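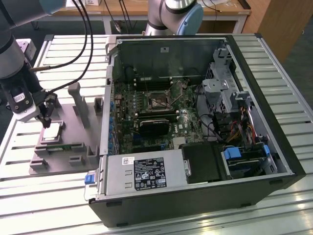 1/ Herkine has a new director. Kirsten Pelletier is out and Yasmine Bennani is in, with filming set to start in 60 days. A few thoughts on the change.

2/ Pelletier wrote the first draft and spent two years on it. The studio's note only says the split was friendly. She keeps a story credit.

3/ Bennani is a good pick on paper. Firnel was a small movie, 12 speaking parts and one house, and she kept it tense the whole way through. I saw it twice in January and the dinner scene still works.

4/ My worry is size. Herkine has a sea battle, a flooded city and a cast of about 40. Nothing she's made so far has needed that much crew.
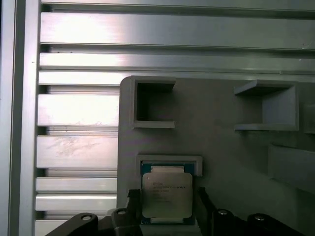

A processor beside its tray.

5/ Woldemariam is a fair comparison. It also changed directors late, and the second half felt like a different movie from the first. The difference is that they were already eight weeks into the shoot. Bennani gets to start from day one.

6/ She has asked for a rewrite of the last act. I'm fine with that. The draft that went around last year ended on a long speech in a courtroom – not much of a finish for a story about a shipwreck.

7/ The Indville sets stay, since they're mostly built. The composer hasn't been named. Pelletier's usual one left when she did.

8/ No word yet on whether the release date moves. I'd expect it to slip a little. I'll add to this thread when the cast list is out.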